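Pale wooden table has a darker stripe across it – stain, or just the wood?

Posted in Furniture and Floors, 2025-05-15

We've just been given a lovely big table by my aunt and I'm so excited to have it! It's a very light, blond wood, matt on top, and it came out of a flat where it had stood in the same place for years. Now that it's in our kitchen I keep noticing a wide band across the top that's a shade darker than the rest. It has no edge to it, it just sort of fades in and out.

I'd love to get it looking its best before everyone comes round for lunch, but I don't want to start sanding if there's nothing to sand. Is it a stain? Old oil? I've wiped it with a damp cloth and washing-up liquid and nothing has changed.
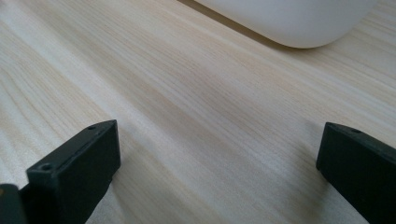

The top by daylight, darker band through the middle

Felicja Duda

Oh, what a beautiful top! I wouldn't touch it with sandpaper. Look at how the darker part follows the grain. A spill doesn't usually care which way the grain goes, it makes a ring or a blob, often with a harder line round the outside. Yours is soft and runs along with all those fine lines, so my money is on it being the tree's own colouring.

Two things you can try first. Look at it in the morning and again in the evening with the lamp on, from both ends – pale wood changes an amazing amount with the light. Then get underneath with a torch. If the underside is bare and you find a similar band in the same place, it may well run right through the board (a thin veneer won't tell you anything this way, so check the edge too).

If you do want to freshen it up, find out what's on it before you buy anything. Put a drop of water somewhere out of the way and leave it a few minutes. If it beads, there's still a finish doing its job and a barely damp cloth is all it needs. If it soaks in and goes dark, a clear matt oil made for pale woods would be lovely, but test it underneath first and let it dry overnight. Ordinary oil can turn blond wood quite yellow, as I found out with a shelf in February!

Marico

Mine has one just like it. Put a tablecloth on for the lunch and enjoy your day :)

Andness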